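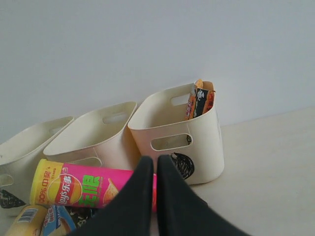
Re: Brurnier sorting kit, terms of the trial offer

To the members of the list,

Several institutions have written to ask what the Brurnier kit includes and whether the trial may be extended. I am replying to all of them together.

The kit consists of one tabletop arm, a two-fingered gripper, a wrist camera and the Stinedden control software. The bench task supplied with it is the sorting of packaged snacks into three open bins. Cans, cartons and flat packets are all used, as each calls for a different grip.

On February 20, Montoya wrote:
> Our department would like to know whether the gripper can
> release an item inside a bin without striking the rim. We
> would also need to keep the unit for longer than one term.
> Is there a charge for doing so?

The rim is the correct point to raise. The bins have raised sides, and the fingers must be lowered between them before they open or close. Drornov, which services the arm, advises setting the approach height separately for each bin — a single value for the whole row is not recommended.
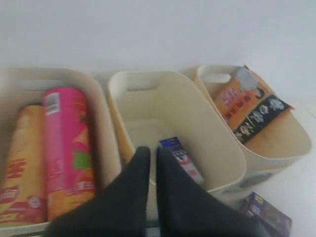

Is there a charge for keeping the kit beyond the trial period?
The trial runs for 34 days without charge. After that, the fee is $200 per month, and a refundable deposit of $1000 is held until the kit is returned.

Requests for an extension should be sent to me before the trial ends. Please state the name of the department and the person responsible for the equipment. Replacement finger pads are ordered directly from Drornov and are not covered by the monthly fee.

Olumide Adeleke
Equipment Loans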